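# Sorting small stuff: trays vs. plates on the bench

**larchbucket** – April 1, 2018

Okay, I finally cleared the big table in the back room at Larnholm and I'm way more excited than a grown adult should be! I've got beads, screws, buttons and a coffee can of mixed hardware, and I want to set up one sorting spot that stays set up. Everything I read says to buy those divided bead boards, but I have a cupboard full of old plates and cafeteria trays. Does anybody here just use those?

**tin_and_thimble**

Yes, plates all the way! I've used them for years. A plate has a sloped edge, so you can scoop small beads up with one finger, and you can carry it to the sink when you're done. Trays have that sharp inside corner where seed beads go to live forever.

**mossgate7**

Gotta disagree with tin. Plates are great until you bump one. I had a dinner plate of size 11 seeds near the edge of the table and my elbow found it. I was still picking them out of the rug a week later. A tray has a real wall on it. I do all my screws on trays and stack them when I stop for the night.

**tin_and_thimble**

> near the edge of the table

Well there's your problem, lol. Push it back a foot.

**larchbucket**

Haha, my table is only so deep, mossgate. What about color? The beads are mostly white and clear.

**quillfeather**

Color matters more than shape, in my opinion. White on white is misery. I bought a jar of 300 pearly spacers at the Jerkutstead swap and sorted them on a white saucer like a fool. Switched to a dark one and the job went so much faster. For brass screws I like something pale.

**mossgate7**

Quill is right about that. My Šimko trays are all beige and brass just melts into them. Still love them for steel.

**benchfox**

I'm in the "use both" camp, and I'd add one thing: leave the table bare between them. I tried a cloth underneath and everything slid when the cloth did.
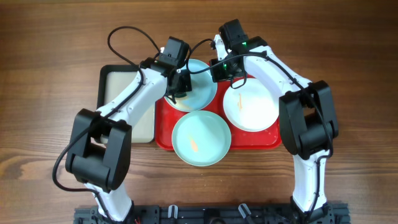 Mixed colors have been the best change for me, larchbucket, so don't feel you need a matching set. I grab by color now without thinking, and it makes putting things down quicker too. A light blue plate sitting on a red tray is a nice easy combo, and both stand out well on brown wood with that wavy dark grain. Screws vanish on grain like that, so I try to keep every last one on a dish.

**tin_and_thimble**

Ooh, I love that blue. Okay, I'll give you trays for the screws. Beads stay on plates and you can't make me change my mind!

**larchbucket**

I'm sold on both – going through the cupboard tonight. Do you label yours, or is color enough?

**benchfox**

Color is enough for me up to seven dishes. Past that I use masking tape on the rim.

**quillfeather**

Pencil on the tape, too. Marker bled through onto one of my good saucers and it's still there.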